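Two Controllers, One Camera, and a Long Straight Path

March 20, 2019

Every review of a small outdoor robot controller I have read was written by a person who drove it across a parking lot on a sunny day. I have a whole folder of them bookmarked. They all have the same chart in the middle, where a blue line follows a red line so closely you'd think the printer slipped, and they all end with a link to the store.

So I wanted to run the Podis and the Drillby on something dull. Both boards claim they can keep a small wheeled robot on a paved path with one forward camera and no GPS. Both say "works out of the box" on the packaging. The Podis says it twice. I have owned the Drillby since last June, when it came out, and I have been putting off writing about it because my opinion of it changes with every firmware update. The Podis is newer and costs over $300, and that's without a camera.

The path I use is the one at Grajales, the back stretch behind the ball fields. It's gray asphalt with no paint on it, brush crowding one side and mowed grass on the other, and it goes straight for long enough to get bored. My test section is 382 feet from the drain cover to the bench. I measured it with a wheel once and have used the same section for every board since.

People always tell me straight is too easy. I disagree. On a curve the controller gets a big, obvious error to fix and it looks busy and clever fixing it. On a straight path all the error is small, and small errors are where these things show you what they're made of. A board that hunts left and right by a couple of inches will do it the entire way, and you can stand behind it and watch it wag like a shopping cart.

The other reason I like Grajales is the two edges. The grass side gives a color change, gray to faded green, with enough of a line that most edge finders grab it. The brush side is a mess. Under an overcast sky the shrubs go olive and brown and gray all at once, and down low they aren't much different from old pavement. A controller that says it uses both edges has to prove it there.

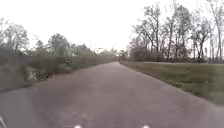
CAMERA SETUP

I used the Skumusine for everything. It's a cheap wide camera and it is soft, no matter what the listing says about crisp detail. Leaves turn into smears. I have a sharper camera at home that I could have bolted on, and I went back and forth about it, but a controller that only works with a good camera is a controller with a hidden price. Both boards list the Skumusine as supported. Fine, then support it.

The mount stayed put between runs. I swapped the board and left the camera alone, and I did the checkerboard calibration again each time, even though the Drillby keeps its old one and swears it doesn't need to. A little of the robot's body shows in the bottom left corner of the view. Neither manual mentions what happens when part of your own robot is in the picture, which seems like a strange thing to leave out considering how many robots have bodies.

The Podis lets you draw a mask over that corner. It took me three tries to find the page, and when I saved the mask the web panel logged me out, but it stuck. The Drillby has a "self view" checkbox that's supposed to work it out alone over the first minute of driving. I turned it on for half the runs and off for the other half and I could not tell you which were which from the logs. Maybe it does something. I'd like to see what.

Exposure was the other sore point. A flat white sky takes up a lot of the view on a day like this, and the Skumusine's auto exposure wants to please the sky. I locked it by hand on both boards. The Podis quick start says to leave auto exposure on "for best results," and I tried that too, and the results were not best. The far end of the path washed out and the steering got lazy. With exposure locked it woke up again. I have written to them about changing that line in the quick start. I got a ticket number.

THE PODIS

I will give it this, setup is better than it used to be in this price range. Plug in, power on, connect to its network, pick a camera. The first run started within the time it takes to drink half a coffee.

It tracked well for most of the section. It holds itself to the grass edge and treats the brush side as a suggestion, and if you look at the debug overlay (three menus deep, of course) you see why. The right edge line is solid and steady. The left one flickers on and off and jumps, and the software politely ignores it. So when the box says "dual edge tracking," what I got was single edge tracking with a second line drawn on the screen.

Does that matter? On this path, not much. It kept to the right of center by about a hand's width, every run, same offset. I can trim that out. But put it on a path with brush on both sides and I would want to be walking close behind.

The speed control bothered me more. There's a setting called Smooth that is on by default, and what it does is slow down whenever the confidence number drops. It drops over blotches. Old asphalt is nothing but blotches! Pale ones, dark ones, worn places down the middle. The robot would ease off for a light patch, think about it, and then pick up again, and the average speed came in well under what I'd asked for. With Smooth off it ran at the right speed and didn't steer any worse, which makes me wonder what Smooth was protecting me from.

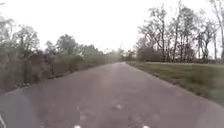 THE DRILLBY

After the Podis, the Drillby menus feel like a tax form. I'm used to them now, but I remember the first week.

It does not look for edges at all. It tries to sort the whole view into pavement and other, then aims for the middle of the pavement some distance ahead. I was ready to dislike this. In the sales video it's shown with bright green paint over everything drivable, and I've seen enough bright green paint to last me. Leave a robot on a demo loop long enough and you can paint anything green.

On the Grajales path it was better centered than the Podis, and I checked that with chalk, because I don't trust a controller's own log to grade the controller. Where the left side got murky it kept a sensible line most of the time. When it was wrong, though, it was wrong with its whole heart. On one run it decided a chunk of the brush was pavement and made a slow, confident turn toward it. I hit the stop button. On the next run over the same spot it was fine. I changed nothing in between except my mood.

That sort of thing is hard to put in a chart. One bad turn among a lot of good runs averages out to almost nothing, and the average is what goes on the box. I care about the bad turn. The Podis, for all its dithering, never tried to leave the pavement on me.

The Drillby also wags. It's mild, and you can tune it down with the look-ahead distance, but the default is too short for a straight path at walking speed. I doubled it and most of the wag went away. The forum says doubling it ruins tight corners. I believe the forum.

LOGS, AND A COMPLAINT

Both boards save frames with the steering command attached, and this is where I ended up spending my evening. I pulled 1,434 frames from the two of them and clicked through them with the pavement edges marked by hand, then compared my marks to theirs. No, I'm not going to post a percentage. My own marks on the brush side wobble enough that any tidy figure would be a lie, and I've complained about other people's tidy figures for years.

What I can say is that both do well close in and both guess far out. Near the vanishing point the trees and the haze and the end of the path run together, and the Drillby happily colors in pavement there anyway. The Podis stops its line early. I prefer that. If you can't see it, don't draw it.

My complaint is about the frame times. The Podis stamps a frame when it's saved and the Drillby stamps it when it's captured, and neither manual says so. I lost an hour thinking the Podis was slow to steer when it was only slow to write to the card. If you're comparing these two yourself, check that first, before you start typing angry things into a support form like I did.

WHICH ONE I'D KEEP

The Podis is on the robot right now, mostly because it was the last one I ran and I'm tired of that connector. For a path with one decent edge, exposure locked and Smooth turned off, it does the job. I don't think it does over $300 worth of job. The Drillby is the more interesting board and I would not let it drive near a pond.

I still want to run both late in the day with low sun across the pavement, and once more when the grass side has been left to grow. Long shadows from those tall trees ought to be a mean test for anything that looks for lines. A reader emailed to say the next Podis firmware fixes the left edge flicker. I've installed three updates that fixed the left edge flicker. I'll put this one on too and walk behind it with my thumb on the button.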